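Print this thread | E-mail this thread

Keeping spares vs. clearing out – how do you decide?

marlow_bench
Thursday, 7:40 pm

My shop is the back half of a one-car garage and I have run out of shelf. I do small machine repair, nearly all of it sewing machines and hand-crank kitchen stuff, plus a Yeh bench lathe I bought used. Over the years I have kept every part that came off every job. Last month I went through the shelves and wrote it all down. I have 141 gears of one kind or another, and I could tell you what 52 of them belong to.

The rest are a mystery. Some came in coffee cans from estate sales. Some I pulled myself and never tagged.

My wife would like room for a freezer. I'd like to be able to walk to the lathe without turning sideways. So I'm asking how other people decide what stays. Do you set a time limit? Do you keep by machine, by size, by material? I've read the pinned thread on drawer cabinets, and it's about what cabinet to buy. I'm past that. I have the cabinets. They're full.
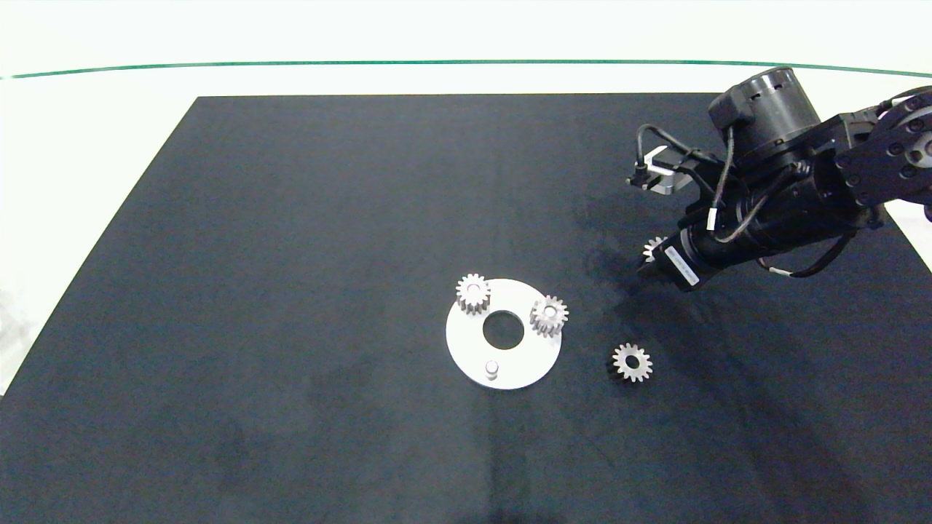 What I've done so far is pull out anything with visibly worn teeth and put it in the scrap bucket. That got rid of less than I'd hoped. I've also set aside the plastic ones, which go brittle anyway. What's left is decent metal that I can't put a name to, and that's the part I can't make myself throw out.

Re: Keeping spares vs. clearing out
oldtreadle
Thursday, 8:15 pm

Two years. If I haven't reached for it in two years it goes. I write the month on the bag when it goes in, and every February I go through the drawers with a trash can next to me. Takes an afternoon.

I have regretted this maybe three times. Once was a feed cam for a Trurkia straight stitch that I ended up paying too much for. The other two I've forgotten.

If you don't know what a part fits, you don't have a spare. You have a piece of metal.

Re: Keeping spares vs. clearing out
Pinion_Pete
Thursday, 8:52 pm

I don't agree with the above at all. A gear with no name on it is still a gear. It has a tooth count, a pitch, a bore and a width, and those four numbers are all you need to know if it will work in something. I have fixed machines with parts from completely different machines plenty of times. There was a meat grinder I got going again with a gear out of an adding machine, and the owner is still using it.

What you need is to measure them. Count the teeth, measure across the outside, measure the bore. Outside diameter in inches goes into tooth count plus two, and that gives you the diametral pitch for a standard spur gear. If it comes out to something silly, try it in millimeters: outside diameter divided by tooth count plus two gives you the module. Write it on a tag. Sort by pitch first, then by tooth count. Do ten an evening and you'll be through your mystery pile in under two weeks.

Re: Keeping spares vs. clearing out
oldtreadle
Thursday, 9:05 pm

And where does he put them after he's measured them? He said he's out of shelf. Now he has the same pile with tags on it.

Re: Keeping spares vs. clearing out
Pinion_Pete
Thursday, 9:11 pm

He'll find duplicates once they're measured. I had nine of the same one when I did mine. Kept two, sold seven.

Re: Keeping spares vs. clearing out
quilt_and_crank
Thursday, 10:30 pm

I did a version of this when we moved from Horkport to a smaller place. I had to fit everything into one rolling cabinet, so the cabinet made the decision for me. I started with the parts for machines I own, then parts for machines I see often, then whatever was left got what room there was. When the last drawer was full I stopped. Everything else went in a box by the door, and the box went to the swap meet.

I did the sorting on a table with good light, a little at a time, and I cleaned each part before I looked at it. A lot of what I thought was wear was old grease packed into the roots of the teeth. A brass brush and mineral spirits took care of it. I would pull a few things back out of that scrap bucket and clean them before it leaves your shop.

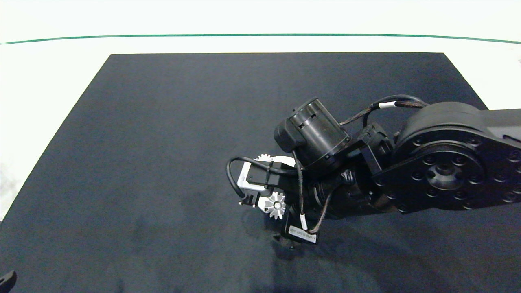 Re: What sells and what doesn't
jolan_k
7:05 am

I run the parts table at the Pakside swap meet, so I see what people bring and what they take home again. Matched sets sell. Change gears for small lathes sell the same morning, even if the set is missing one or two. Sewing machine gears sell if the bag has a model on it. Single gears with no information go in the dollar bin, and there are gears in that bin I recognize from year to year.

If you measure and tag them like Pete says, they move to the tagged bin and go for three or four dollars. We had 128 tagged parts on the table last time and took 11 home. So the tags are worth the trouble if you plan to sell. If you don't plan to sell or use them, I wouldn't bother.

Yeh lathe change gears in particular, please don't scrap those. I get asked for them every time.

– Jolán Kovács

Re: Keeping spares vs. clearing out
marlow_bench
7:48 am

Thanks, all. Jolán, I don't think any of them are Yeh. The lathe came with its set and it's all still in the box it came in. I'll check the bores to be sure.

Quilt, I pulled a handful out of the bucket last night and cleaned them. Four were fine. So I was wrong on those, and I'll do the whole bucket before I take it anywhere.

On measuring: I tried Pete's method before work this morning. It goes quicker than I thought once the calipers are out and zeroed. What slows me down is losing count on the small ones. I've started putting a dot of marker on the tooth I begin with.

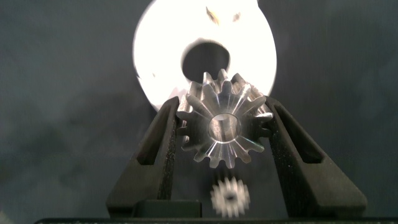

The other thing I ran into is that some of them aren't coming out to a clean pitch in either system. I had one give me a number halfway between two standard sizes. Is that wear, or am I measuring it wrong?

Re: Keeping spares vs. clearing out
Pinion_Pete
8:20 am

Could be either. If the tooth count is odd, your calipers aren't landing on two tips straight across from each other, and you'll read a hair small. Measure from the bore wall out to a tip and add half the bore, then double it. Also, some older makers cut stub teeth, and the formula won't give you a standard number on those. And if it's a helical gear the formula is no good, you need the angle as well. Look at it edge on. If the teeth run at a slant, set it aside.

Tag the odd ones "odd" and keep going. Don't let one gear hold up the pile.

Re: Keeping spares vs. clearing out
oldtreadle
9:02 am

Or throw the odd ones out.

Re: Keeping spares vs. clearing out
benchdog_lou
12:15 pm

I'm somewhere between the two of you. I keep steel and brass and I toss pot metal – it cracks sooner or later and I don't want to put it in a customer's machine. I don't keep a gear without its mating gear if they ran together for years. They wear to each other, and a worn gear against a fresh one is noisy at best.

For storage I quit using drawers. I string gears on wire by pitch and hang them on nails. It takes up wall, and most of us have more wall than shelf. A drop of oil on a rag, wipe the string down once a year. Don't do this if your garage is damp. Mine is heated.

One more thing that helped was getting a proper place to lay parts out. I used to do it on the bare bench and small stuff rolled off the back. Now it all goes on a dark mat on a light table and I can find what I drop. 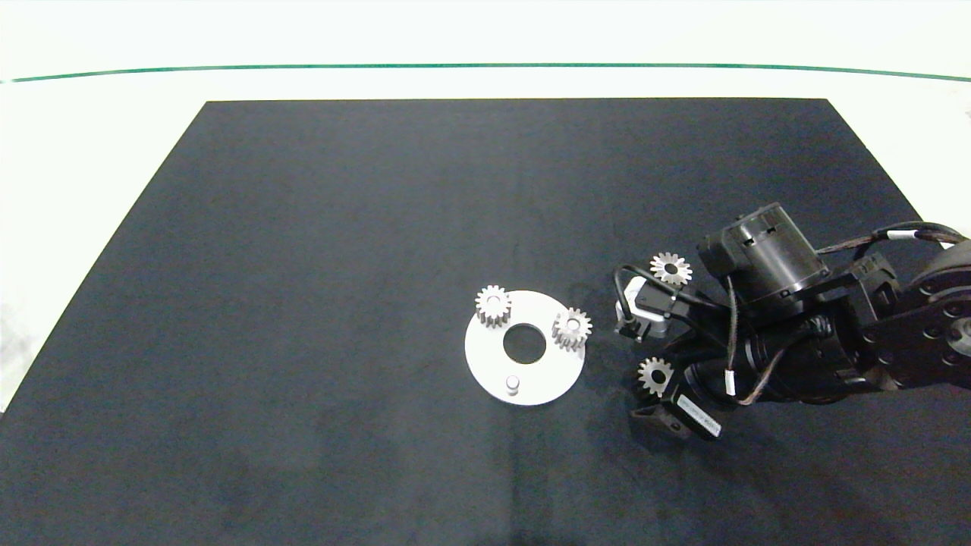

Black mat on a white table.

Mine has a few smudges on it by now and I don't care. I clean it when it starts coming off on my hands.

Re: Keeping spares vs. clearing out
quilt_and_crank
1:40 pm

Lou, do you have trouble with the strings tangling? I tried it with bobbins once and it was a mess.

Re: Keeping spares vs. clearing out
benchdog_lou
2:06 pm

Use stiff wire, coat hanger weight. Bend the bottom into a hook so they can't slide off. Cord will tangle.

Re: Keeping spares vs. clearing out
marlow_bench
6:30 pm

Plan for now: measure everything, hang the steel on wire, take the tagged duplicates to Jolán's table, and put the pot metal in scrap. Oldtreadle, I'm going to write the month on the tags too, so you get partial credit. Anything nobody has asked for in two years gets another look.

Does anyone have a spare set of small number stamps they'd part with? Mine is missing the 6, and the 9 is too chewed up to stand in for it.

Re: Keeping spares vs. clearing out
oldtreadle
6:44 pm

I threw mine out. Try the swap meet.

Contact the moderators | Copyright belongs to the individual posters | Back to top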